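Norau Tarik Automatic – Owner's Guide
Section 4: Setting the time, date and strap
Rev. 2023-06-25

Read 4.1 before you touch the crown. Most of the watches sent back to us with date trouble had the date changed at the wrong hour.

4.1 Before you start

The Tarik has three crown positions.

Position 0 – screwed down. Normal wear.
Position 1 – unscrewed, not pulled. Hand winding.
Position 2 – pulled one click. Date.
Position 3 – pulled two clicks. Time. Seconds hand stops.

(Yes, four if you count 0. The printed card in the box says three and we have left it the same here so they match.)

CAUTION: Do not change the date with the hands anywhere between 9 in the evening and 3 in the morning. The date wheel is already engaged. Forcing it can bend the finger and this is not covered.

4.2 Winding from stopped

1. Take the watch off your wrist. Winding on the wrist puts side load on the stem.
2. Unscrew the crown towards you until it springs free.
3. Turn clockwise, 28 full turns. Slow is fine.
4. Seconds hand should be moving well before you finish. If not, a gentle swing side to side, then carry on.
5. Push the crown in and screw down. Or go straight to 4.3.

Note: you can't overwind it. The mainspring slips when full. You may feel a light stutter, stop there.

4.3 Setting date and time

1. Crown out to position 3. Wind the hands forward until the date jumps. That's midnight, so you now know morning from evening.
2. Keep going forward to half past six. Hands both pointing down, well clear of the date change.
3. Push in one click to position 2.
4. Turn anticlockwise until YESTERDAY'S date shows.
5. Pull out to position 3 again.
6. Forward through midnight to today's date, then on to the right time. For an afternoon time go round past noon once.
7. Overshoot by five minutes and come back to the minute. Takes up the slack in the gears.
8. Push in at the time signal. Screw down.

CAUTION: Crown must be screwed down before any contact with water. The 200 metre rating applies with the crown at position 0 and no other way.

Note: short months need a manual correction on the 1st of the next one. 30 days in the month, move it on by one. February, by two or three depending on the year.

4.4 Fitting the Brammont strap

Supplied with all Abou Zeid dial versions, optional on the rest. Leather, quick release bars, 20 mm.

1. Lay the watch face down on something soft and clean.
2. Find the small lever on the inside of the strap. Slide it inwards with a fingernail, lift the end away from the lug.
3. Same again for the other side. Keep the old bars with the old strap, they are not interchangable.
4. Buckle half goes at 12 o'clock. Put the fixed end of the bar in its hole first.
5. Slide lever in, drop into place, let go. Listen for the click.
6. Pull each half firmly. Any movement, take it off and refit.

CAUTION: don't use a blade on the lever. Lug scratches are the commonest cosmetic complaint we get and they do not polish out of the brushed finish.

The leather is not treated for swimming. Swap to rubber or the bracelet first.

4.5 Accuracy and first weeks

Expect some drift while the oils settle. Wear it daily for a month before judging. Lay it dial up at night if it runs slow, crown down if it runs fast, and note the result each morning against the same clock. Still outside the figure on your timing slip after that, contact the service desk and quote the movement code, 424, plus the serial from the caseback.

Keep away from speakers, tablet covers and handbag clasps. Magnets make it gain, sometimes by minutes a day. Any watch repairer can demagnetise it in seconds.

Warranty is 2 years from date of purchase. Card must be stamped. Watches bought before the October change of caseback are covered on the same terms, old serial format is fine.
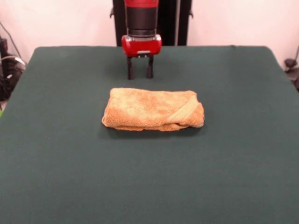
How often should I wind the Tarik if I wear it every day?

Daily wear keeps it going without any winding. Only wind by hand once it has stopped, following 4.2, then set the date and time as in 4.3.

4.6 Storing the watch

1. Wipe down case and strap with a dry cloth.
2. Crown to position 0.
3. Let it run down. No need for a winder.
4. Keep it in the pouch, out of direct sun, away from radiators.

Stored longer than a year, have the seals tested before swimming. See section 6 for servicing intervals and section 7 for the bracelet.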